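From: Jeptoo Rashidi
To: gripper-users list
Date: June 2, 2022
Subject: Re: Left finger not reaching full open, width reading says otherwise

Kipchumba Khaemba wrote:

> We have two of the hand-held Cumov units at Grendside. Since the
> last firmware, one of them reports full width at the end of every
> opening stroke, but the left finger visibly stops short. The right
> one goes all the way out. No error is raised.
>
> I have re-zeroed it twice. The reading is fine for the first few
> dozen strokes and then drifts again. Is anyone else seeing this, and
> is it safe to carry on using the unit in the meantime? We are
> recording soft objects only, nothing heavy.
>
> Kipchumba

Kipchumba,

Yes, we had the same fault on one unit in September and lost a fair amount of recorded work to it before we understood what it was. I don't think it is the firmware. Ours was still on the old version.

The width value comes from the encoder on the motor side. It tells you where the drive thinks the fingers are, and nothing in the unit checks that against the fingers themselves. If the clamp between the left finger and its joint slips under load, the drive completes its stroke, the reading is correct from its own point of view, and the finger is somewhere else. Re-zeroing only hides the offset until the next slip. That fits your first few dozen strokes.

Please check the following, with the battery out:

1. Close the fingers by hand and look for side play at the left joint. Ours had enough to feel but not enough to see.

2. Take out the finger screw and look at the thread. On ours the thread-locking compound had gone to powder.

3. Put a paint mark across the joint and the finger, refit, and run 200 open and close strokes with a foam block between the pads. If the mark has split, the clamp is slipping and you can stop looking.

4. Compare the reading with a calliper across the pads at full open, half open and closed. Do this before and after the strokes in step 3. A constant error points to zeroing. An error that grows points to the clamp.

On safety: I would take it out of use. The force limit works from the same encoder, so once the finger has slipped the limit comes in late. We had a pinched fingertip here, no lasting harm, when someone cleared a toy by hand and the unit closed past the point where it should have backed off. Soft objects do not help you. They give very little resistance, so the drive has no reason to stop early.

As for your recordings, the pictures are still good but the width channel is not. We had 3,000 episodes from the period and kept 2,000 of them, after going back through the video and comparing the finger position with the logged width at the start of each one. 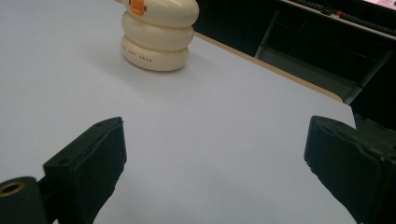 The start of an episode is the best place to make the comparison, before the fingers have reached anything. With the pads well clear of the object there is no load on them, and any difference between left and right is offset and nothing else. Allow for the tilt of the unit when you judge it by eye — a tilted view can make one finger look further in than the other. We threw out any episode where the two sides differed by more than 5 mm after correction, and did not try to repair the rest by adding a constant.

The Mimico export script will not catch any of this. It checks for missing values and for jumps, and a slow slip gives you neither. Tamuno have a version that flags a mismatch between video and width, but it needs markers on both fingers, so it is no use on old data unless you happened to have them fitted.

If step 3 shows a slip, clean both faces, use fresh thread-lock, leave it overnight and then zero once. Ours has held since. Could you post the calliper readings to the list when you have them, with the serial number of the unit? I would like to know whether yours is from the same batch.

Jeptoo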